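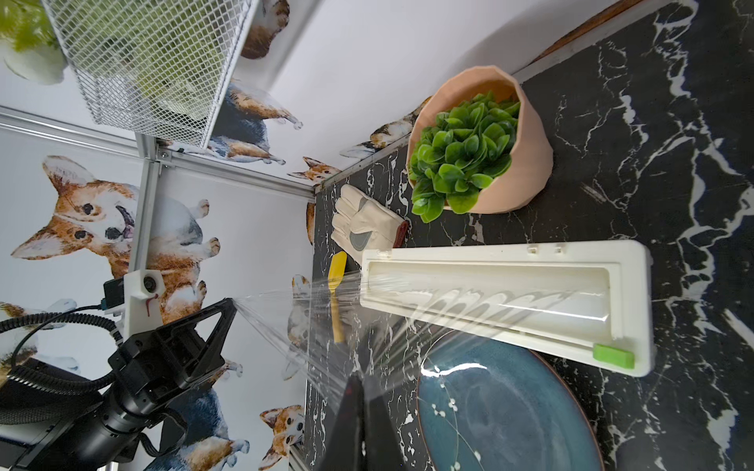

# About the Flotham group

We are a small research group working on how robots learn to handle soft, thin and awkward materials in the home. Most of our work is on kitchen jobs: cling film, foil, bin liners, tea towels, dough. We are 11 people, split between the workshop in Flotham and the computing office in Plemska, and we are led by Mamta Katiyar, who started the group with two students and one arm.

## What we work on

A mug stays the same shape when you pick it up. Cling film doesn't. It stretches, folds over, sticks to itself and lets the light straight through, so a camera often sees whatever is behind it. For a long time our arms could grip the end of a sheet and pull, but they had no good way of telling a clean sheet from a bunched one.

Our main method is called Anum. It does two things. First, it learns from people guiding the arm through a job by hand. Second, it watches how reflections on the material move from one moment to the next, and uses that to judge how tight the sheet is. We don't fit force sensors to the fingers. Everything comes from the cameras and the position of the joints.

The small camera at the wrist matters most. A view from the ceiling is easier to work with, but it loses the film once the arm leans over the counter.

## Where we have got to

In our last full test, Anum was given 100 attempts at drawing film from a dispenser, pulling it taut and running the slider across. It made a usable sheet in 89 of them. Of the 11 failures, 8 were sheets that folded back on themselves before the cut. The other three were missed grips.

Dark, shiny worktops are still harder for us than pale matt ones. Film pulled over a patterned plate is harder again. We report those results separately in our papers so they don't get lost in the average.

## How we run the work

We train in furnished corners, with patterned wallpaper, plants and ordinary kitchen things left on the counter. We change the layout often. A method that only works on a bare bench is of little use in somebody's home.

Kadlec is our shared store of recordings. Every attempt goes into it, good or bad, with a short note from whoever was guiding the arm. Other groups can ask for access, and we usually reply within 2 weeks.

## Joining or visiting

We take on new students each December. You don't need to have worked with robots before, but you should be happy to write code and to repeat the same job many times in an afternoon. School and college visits to the Flotham workshop can be arranged through the front office.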